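Teaching grasps by hand guiding vs. remote: which one do you all use?

Board: Arms and Grippers > Teaching by demonstration
August 2026

bin_there_58
So I've been going back and forth on this for weeks and I'd love to hear what other people do. The job is bin clearing, mixed junk from one metal bin into the one behind it, two-finger gripper. I want to record demonstrations and train on them. First half of my set was hand guiding, where I grab the wrist and push the arm through the whole grasp. Then I moved over to the Warkov remote, sitting back at the desk and driving it from there.

The hand-guided ones look lovely when I play them back, really smooth. The remote ones look like me on my third coffee. But the policy trained on the remote ones picks better?? I have 3058 demos in total now and I'm tempted to throw the hand-guided ones out completely. Talk me out of it (or into it).

gantry_gus
Into it. When you hand guide, your arms and half your body are in every camera view, and then at run time they're gone. The policy has never seen the bin without you leaning over it. I fought with that for a whole winter before I caught on.

mossyencoder
Ehh, I don't buy that as the whole story. You can hand guide once, save the joint path, then play it back with nobody near the arm and record the camera during the replay. That's been my routine since April and it works great.

gantry_gus
Sure, if the objects stay put between the two passes. With a heap of soft stuff they don't. You squash something on pass one and on pass two it's a different heap.

mossyencoder
Fair for soft stuff. I mostly do machined parts, so put it back on the mark and go again.

tidewater_lou
Has anybody asked about force yet? With my hand on the wrist I can feel the finger touch the floor of the bin and I stop. On the remote I feel nothing at all, so I come down too hard or I hover and close on air. I know Rathjen sells a handle with feedback but it's way out of my budget, so I went back to guiding and I'm happy there.

bin_there_58
Yes, the floor thing! My bin floor is scratched all over and I'd bet plenty of that is mine. What helped was slowing the last bit of the descent way down, I set the Warkov to its crawl speed whenever I'm below the rim. Makes for boring demos but I stopped jamming the fingers.

@gantry_gus I did wonder about the body-in-view thing. My camera is fixed and looks down into the bin, so when I'm guiding, my shoulder blocks a good part of it. Might try the replay trick on the hard toys only.

flostent_fan
Small thing, are your bins fixed down? I used a Flostent tray loose on the table and it crept a tiny bit every session, and all my early demos ended up slightly off from the late ones. Drove me nuts.

bin_there_58
Clamped, one bar clamp at each end where the two bins meet. No creeping that I've noticed!

quietservo
I'd keep both sets, personally. Label them by method and let the training see the label. Tossing out good grasps because the style is different seems like a waste of all those evenings.

gantry_gus
Or it just learns two styles and dithers between them halfway down. Seen it happen.

quietservo
With the label in there? I haven't had that. Without it, yeah, all the time.

mossyencoder
What's in the heap anyway? If it's all one sort of object this whole argument changes.

bin_there_58
Very mixed, on purpose. Mesh bath pouf with a cord loop, a see-through blue cup, a yellow blocky toy, a beaded ring rattle, a few other bits. The pouf is where I like remote best, I can come in from the side and take my time, and by hand I always end up shoving it into the back wall. The rattle I'd still rather do by hand, getting a finger through a ring over a remote is miserable. So I guess I'm with quietservo for now, keep both and label them. I'll run it both ways on the Bikon box overnight and post what I get, and if the dithering shows up gus gets to say he told me so.
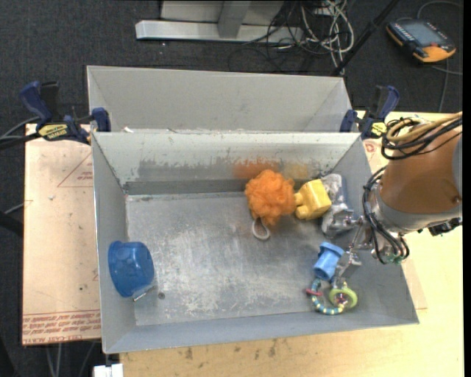
Oh and before I start that run, does anyone trim the pauses out of their remote demos? I stop and think a lot on the way down and I can't decide if those stretches are hurting me or if I should leave them alone.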